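Netolden works council and site management
Minutes of the meeting on automation in the small parts area
October, start 13:00, meeting room 2

Present: site management, works council, shift leaders of early and late shift, process engineering, two representatives of the operators, one representative of Zusberg (for points 2 and 3 only).
Excused: purchasing.
Minutes: works council office.

1. Minutes of the last meeting

The minutes were accepted with one correction. Under point 4 it was written that the late shift "agreed" to the trial. The late shift leader asked to change this to "was informed about" the trial. The correction was made and there were no other remarks.

2. State of the Tulusov project

Process engineering reported. The Tulusov project concerns the picking of small parts from boxes into cups, which is done by hand at present at 13 stations. The aim is that robot arms take over this work at 5 of the stations. The other stations stay manual, and there is no plan at this time to change them.

The robots learn the movements from recordings of our own operators. The operator holds a gripper in each hand and does the picking with it, and the movement is recorded. So far 2,784 recordings were delivered to Zusberg. Zusberg said that the quality is good when the operator works calmly, and less good when the operator tries to be fast. They asked that nobody puts time pressure on the persons who record. Site management agreed to this.

The works council asked if the number of recordings is enough. Zusberg answered that it is enough for the first type of part, but the second type will need a new series. How many, they could not say today. The works council would like to have a number before the next planning of shifts, as the operators who record are missing at the line during this time. 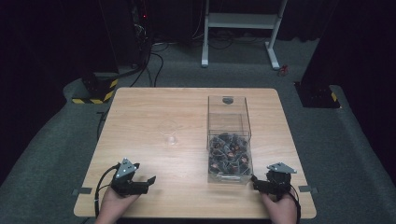
The representatives of the operators then reported about the recording work itself. Most colleagues find it interesting in the first days. After a longer time it becomes tiring for the wrists, and the cables of the grippers disturb some people more than others. One colleague who is left-handed had difficulties in the first week and asked for more time to practice. It was also said that small parts which lie on top of each other are hard to take with two gripper fingers, when one is used to taking them with one's own hand.

Process engineering will look for a softer handle. Until then it was decided that a recording block is not longer than one hour, and after it the person changes to another task. The shift leaders will write this in the shift plan so that it does not depend on who is on duty.

3. Use of the recorded data

The works council repeated its position from the last meeting: the recordings may be used to teach the robots and for nothing else. In particular they may not be used to compare the speed of employees or in any personal evaluation.

Zusberg explained that the recordings are stored under a number and without a name. The works council replied that in a small team everybody knows who recorded at which hour, and so a number alone is a weak protection. After some discussion, site management offered to remove the time of day from the files before they are sent out. Zusberg confirmed that this is technically possible and does not disturb their work.

It was also asked what happens with the recordings when the project ends. Zusberg will send a written answer. The representative of Zusberg then left the meeting.

4. Consequences for the workplaces

This point took the most time. Site management stated that no employee will be dismissed because of the Tulusov project. The works council asked to have this sentence in a signed agreement and not only in the minutes. Site management will bring a draft to the next meeting.

For the operators of the 5 stations, the following is planned. A part of them will be trained to look after the robots, which means to refill the boxes, to clear a blockage and to restart the arm. The others move to final inspection. The operators' representatives said that many colleagues would prefer the training, and they fear that only the younger ones will be asked. It was agreed that the training is open to everybody in the area and that the list will hang at the board in the canteen.

The question of the pay group stays open. The works council is of the opinion that looking after a robot is work with more responsibility and has to be paid in a higher group. Site management wants first to see the description of the tasks. Process engineering will write this description together with the two shift leaders.

The late shift leader reminded that the service technician is only in the house during early shift. If an arm stops in the evening, the parts must be picked by hand again, and for this there must be enough people who still have the practice. Site management took note of it. No decision.

5. Training

The offer from Adeleke for the basic course was discussed. The course takes 2 days and is held in our own rooms. The works council asked that the material is also given in easy language, because the first version had many technical words which are not explained. The course counts as working time, also for colleagues who have to come outside of their shift.

6. Other

The light above the inspection table is still not repaired. Maintenance will be asked again.

The next meeting is in November. Open from this meeting: draft agreement (site management), description of tasks (process engineering and shift leaders), written answer about the recordings (Zusberg).

End of the meeting: 15:20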